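Home Care Basics, Unit 3: Washing Your Hands at the Kitchen Sink
Notes from Rocío Esquivel's class, Gradgate
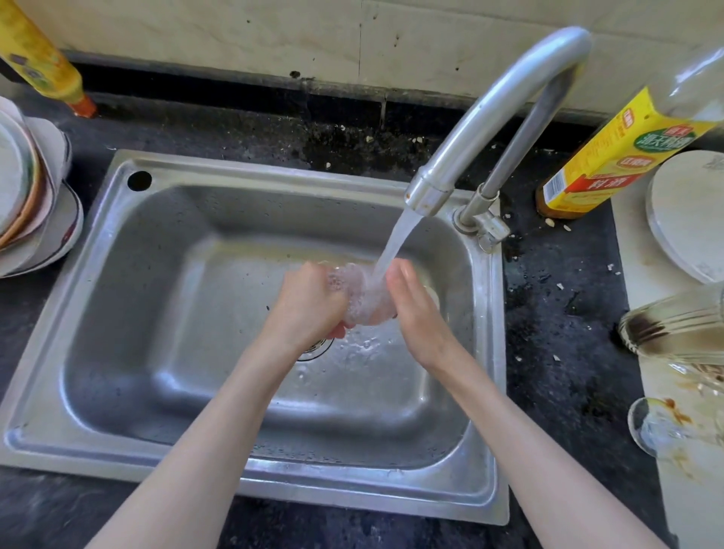 Fig. 1. Rinsing under a running tap, fingers of one hand cupped against the other.

Okay, I know. You've all been washing your hands since you were 4. So had I when I took this course, and my instructor Maldonado still sent me back to the sink twice in one morning! We're going to take it slowly and get it into your routine before we touch any food in Unit 4.

Wet first, then soap. I see a lot of people pump soap onto dry hands and it just sits there in a blob. Get them wet, turn the water off if you can reach the lever with a wrist or elbow, and lather up.

Then scrub for at least 20 seconds. Palms, backs, between the fingers, thumbs (everybody skips the thumbs), and then the fingertips against the opposite palm to work some soap under the nails. Rings come off before you start – put them in your pocket, please, I've fished one out of a drain already and I don't want to do it again.

For the rinse, keep your hands low in the basin, well under the spout. A tall gooseneck like the one in Fig. 1 gives you loads of room, but the water has a long way to fall, so open the lever gently or you'll be wearing it. Turn your hands over as you go and keep going until the slippery feeling is gone. Look at your wrists too.

Dry with a paper towel or a clean cloth towel, and NOT the one you used on the counter. Use the towel to close the tap if the handle was dirty when you opened it.

For next time: read the Winach handout on cutting boards, and bring an apron. We meet in room 105, same as always.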